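Weekend bread bakers wanted, Evbridge

Grureten Bakery needs two people for the early shift, Saturday plus one weekday. Start is 4:30 am. Yes, really. Done by noon. We're busy from November on so would like you in before then.

The work: scaling, shaping, loading the deck oven, washing up. Mostly rye and sourdough, 420 loaves on a Saturday, fewer midweek. Some lifting, flour comes in 60 lb bags.
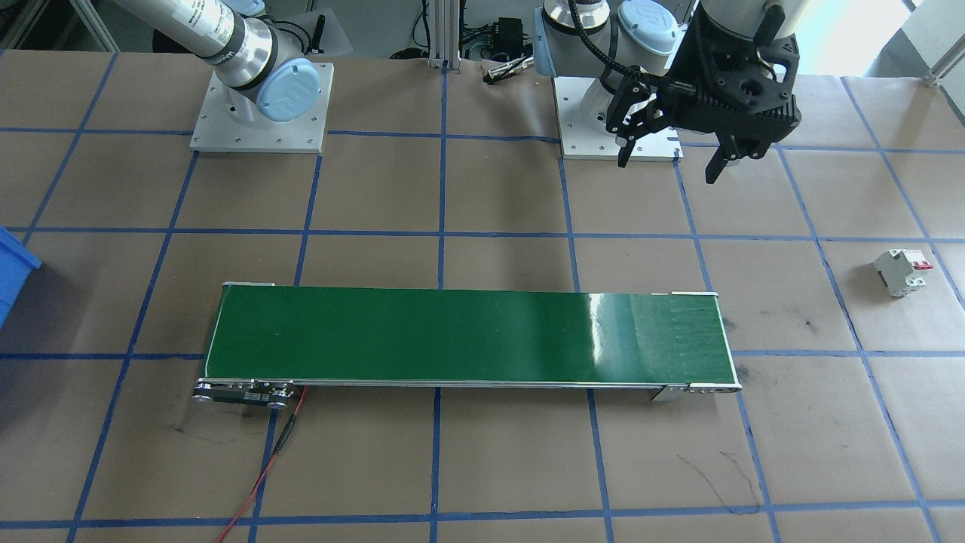
Experience is nice but we've trained people from zero before. What we can't train is showing up. You need your own way in, first bus doesn't get here til 6.

Pay is weekly. Free bread, obviously, and coffee. Aprons supplied, bring closed shoes with a decent grip. Hair tied back, no rings.

If you've worked with laminated dough say so, we want to bring back the Onishi buns and Masanobu Hamada can't fold them all by himself. He runs the early shift and will be the one showing you the ropes. Quiet guy, fast hands, likes the radio low.
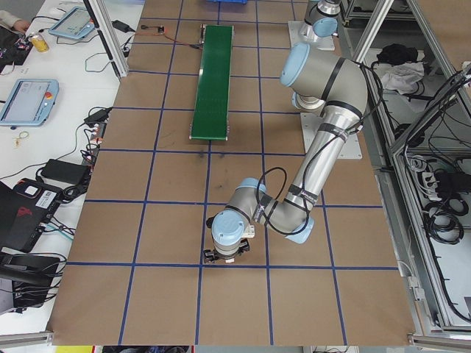
Trial shift is paid, same rate as everybody. Four hours, you'll shape a batch and help clean down. We let you know either way by the end of the week, no long intervew rounds.

To apply: drop a note at the counter on Nidier Street or call after 2 pm when the ovens are off. Name, phone, which weekday suits you. Resume optional. Please dont call durning the morning rush.

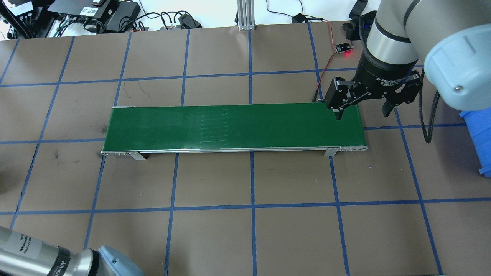

Can I do just the Saturday?
Sorry, we need both days, but the weekday is up to you.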